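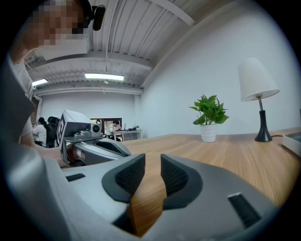
*Gerden workroom: wooden table, white corrugated ceiling with a beam across it, fluorescent lights on.*

# Gerden room light readings

Light level readings taken at table height in the four rooms of the Gerden building, Abu Hammour. The set was put together to decide where the work tables should go and which fixtures need new tubes first. It is a small set and only covers one building.

Last updated: May 9, 2026

## What is in the folder

- `readings.csv` - 507 readings, one per line
- `positions.csv` - the 58 table positions, with distances from two walls
- `rooms.md` - notes on ceiling, walls and furniture in each room
- `fixtures.csv` - fixture type, tube length, date of last tube change if known

## Columns in readings.csv

| Column | Meaning |
|---|---|
| `room` | workroom, packing, store, office |
| `pos_id` | matches `positions.csv` |
| `lux` | meter reading, whole numbers |
| `lights` | all, half, off |
| `blinds` | open, closed, none |
| `surface` | bare wood, cloth, white board |
| `taken_by` | KS or AS |

Empty cells mean the value was not written down. They do not mean zero.

## Notes on the workroom

The ceiling is white corrugated metal and throws a fair amount of light back down. The grooves make faint bands on a white board laid on the table, but on the bare wood they are hard to see. A thin white pipe runs along the ceiling and down toward the far wall. It has no effect on the readings that we could find.

The beam matters more. Positions right next to it read lower than their neighbors when the lights are set to half. If you are averaging over the room, keep the half-light rows separate.

The highest value in the whole set, 675 lux, is from this room with all lights on and the blinds open. It was checked twice.

## How readings were taken

1. Turn the lights on and wait ten minutes.
2. Lay the meter flat on the table, sensor up.
3. Stand back at arm's length. Anyone leaning over the table will shade the sensor.
4. Wait for the number to settle and write it down.
5. Repeat with lights at half, then off.

Most of the work was done in January, in the late afternoon. Khalil Saliba did the workroom and the store. Anas Sayegh did packing and the office, and typed up all the sheets.

## Known problems

- The store has no blinds, so daylight rows there can't be compared with the other rooms.
- Two packing positions were moved when the Branberg shelving came in. The old ones are kept in `positions.csv` and marked `retired`.
- One fixture in the office flickered during the readings. Rows affected have `flicker` in the notes column.
- The `surface` column was added partway through. Early rows were filled in from memory, so treat them with care.
- The meter was not sent out for calibration. Values are fine for comparing one table with another, less so for checking against a lighting code.

## Table heights

All the work tables are the same model except the long one in packing, which stands a little higher. Its readings have not been corrected for this.

## Use

Free to use inside Gerden and by the Gelivitz office. If you add readings, put your initials in `taken_by` and append to the end of the file - please don't re-sort it, the order is the only record of when each row was taken.

Questions about the workroom and store go to Khalil, everything else to Anas.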